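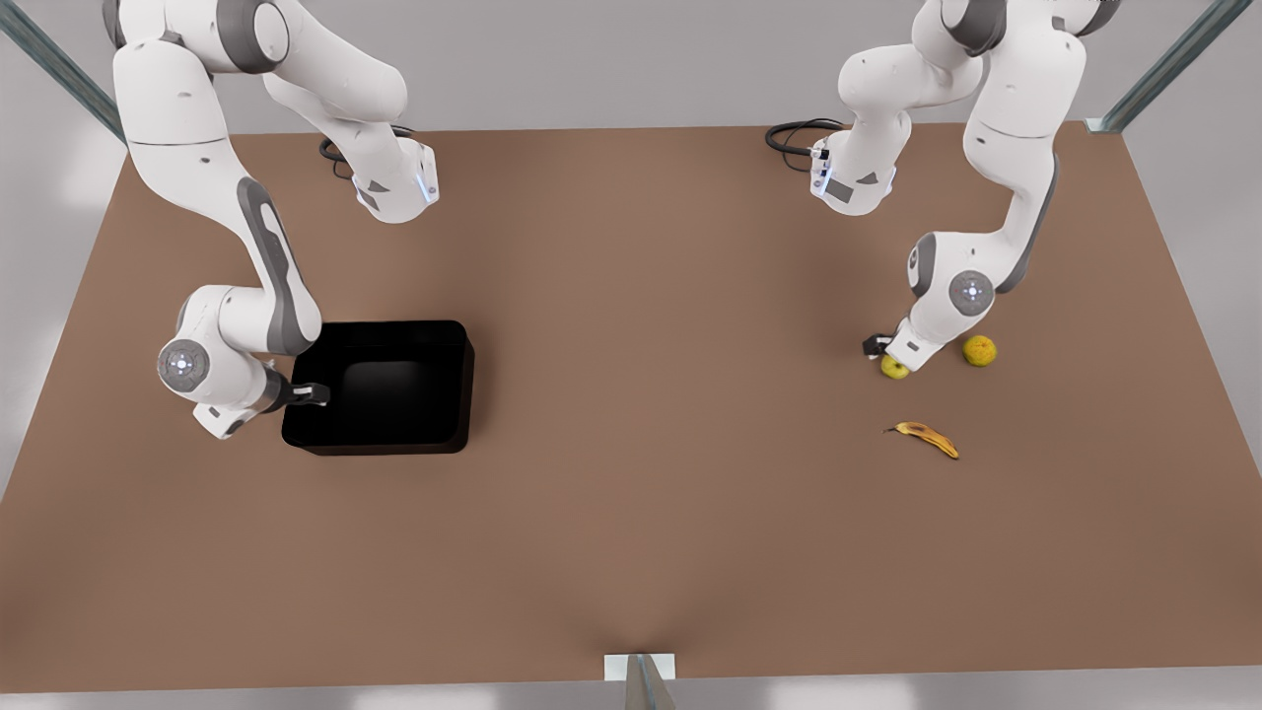

Simulación: dos brazos, una bandeja negra vacía, dos manzanas y una piel de plátano.

Dejad de comparar pinzas por la ficha técnica

30 de agosto de 2026

Otra vez la misma discusión en el foro de Covport. Que si la pinza de Patwary abre más, que si la de Levska aprieta mejor. Capturas de tablas, flechas rojas, gente enfadada. Y ni una sola prueba con algo blando y plano encima de la mesa.

Mi opinión, rápido porque tengo simulaciones corriendo: la apertura máxima no dice casi nada. La fuerza, poco más. Lo que decide si una pinza de dos dedos sirve es la punta. El bisel, el canto, cuánto ángulo te deja antes de chocar con la mesa. Una manzana la coge casi cualquiera. Redonda, rígida, agradecida. Una piel de plátano tirada es otra historia: hay que meter el dedo casi a ras y ahí la mitad de las puntas del mercado no entran, empujan.

En Jonthorpe lanzamos 951 intentos por punta, todo simulado, 3 geometrías distintas. La diferencia entre la mejor y la peor con fruta entera era ridícula. Con la piel, enorme. Y ese dato no sale en ninguna ficha porque ningún fabricante lo mide. O lo mide y se lo calla, tampoco lo se.

Segundo tema, la cámara. Aquí voy a ser pesado. Todo el mundo evalúa con la vista general, bonita, se ve la mesa entera, se ven los brazos. Perfecto para la demo. Pero cuando el dedo está a punto de tocar, lo que manda es la cámara de cerca, y esa muchas veces no te da nada.
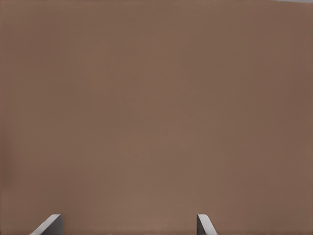 Un plano marrón y dos puntas grises. Con eso tiene que decidir el controlador. Casi sin textura, casi sin bordes, sin sombra de los dedos que te diga a qué altura vas. Yo mismo mirándolo no sabría decir la distancia. Pues luego nos extraña que la política baje de más, o que cierre en el aire.

Ya sé lo que vais a contestar: pon profundidad, pon sensor de fuerza. Vale. Sube el precio, sube el cableado y hay laboratorios con 50 cosas más urgentes que pagar. Antes de eso probaría lo barato. Mover la cámara un poco atras, que entre más dedo en el encuadre. Darle grano a la mesa simulada. Cambiar luces entre episodios. Aburrido, sí.

Y lo de simular: me dicen que así no vale, que el contacto blando es mentira. En parte de acuerdo, la piel de nuestro simulador es más tiesa que una de verdad. Para comparar puntas entre sí me sigue valiendo. Para prometer porcentajes a un cliente, no.

Si alguien tiene números con la Levska y cosas planas, que los cuelgue en el hilo. Con vídeo de la cámara de cerca, por favor, la general ya me la imagino.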